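Last updated: 5 August 2020

So-ying Chien gets asked the same thing at every family dinner: when is the robot coming to do the dishes? She laughs when she tells me this, and then gives me the answer she gives her aunts.

"Not this year. But ask me what it can do with a plate and I'll talk until the food is cold."

Chien leads the manipulation group at Enddale, a small lab that works on getting robot arms to handle everyday objects. I had planned to spend an hour with her and stayed most of the day, because she is the sort of person who keeps saying "oh, you have to see this one" and pulling up another clip.

The chore she is most excited about sounds almost silly. It's putting fruit on a plate and taking it off again. Someone tells the system, in plain words, which fruit they want and where, and the arm has to do it without knocking the others onto the floor.

"People hear that and they think, my three-year-old does that," she says. "Yes! And your three-year-old is amazing! She's had three years of grabbing everything in your house. We get a few weeks and a table."

Much of that time goes to people, with the arm switched off. Her group records human hands doing a chore over and over, then uses the recordings to teach the system what a sensible grasp looks like. Pornthip Thaweesak, who runs those sessions, told me the hard part is getting adults to move the way they do at home.

"They get careful," Thaweesak says. "They pick up a banana like it's a museum piece. Around the tenth go they get bored, and that's when it's good. Bored hands are what we want."
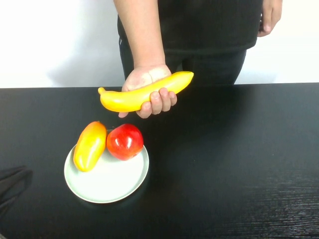
I asked Chien why fruit, when there are so many other things in a kitchen. She had clearly been waiting for that. A round shape rolls. A long curved one can be held in the middle or by the end, and it tips if you choose badly. Put a few on one plate and the fingers have to find a way in between them.

"An apple next to a mango is a real problem for a gripper," she says. "You and I slide a finger down the gap and never think about it. The arm comes in with two stiff pads and shoves the neighbor off the plate. I have watched that so many times. I still yell at the screen."

How often does it work, then? On the lab's own table, with objects the system has met before, it finished 22 tries out of 40 in the spring. By summer it was up to 34. I said that sounded like a big jump, and she grinned, and then she brought up the other number before I could ask. When they took the same setup to a colleague's kitchen, with a patterned tablecloth and sun coming in sideways, it managed 14 out of 100.

"That's the honest one," she says. "If you come to me and say, can it clear my table, I have to give you that one."

Meirion Kemeys sees it from the shop side. He manages a produce store called Hollard and has let the group bring an arm in twice after closing to try restocking. He wants it to work (he has a bad back and a lot of crates), and he's patient about it.

"It put out pears nicely," he says. "Slowly, mind you. I could do the whole display and have my tea while it does a row. And it can't tell when one's gone soft. I know that with my thumb before I've even looked."

Chien nods hard when I read her that quote. Touch is what she wants to work on next. New fingertips with pressure sensing are due in October, and she has already cleared a shelf for them. Until then the group will keep recording hands and keep moving the lamps around so the system stops getting used to one kind of light.

Before I left I asked what chore she'd hand over first, if she could pick any.

"Socks," she said, right away. "Matching socks. But that's cloth, and cloth is a whole other conversation. Do you have another hour?"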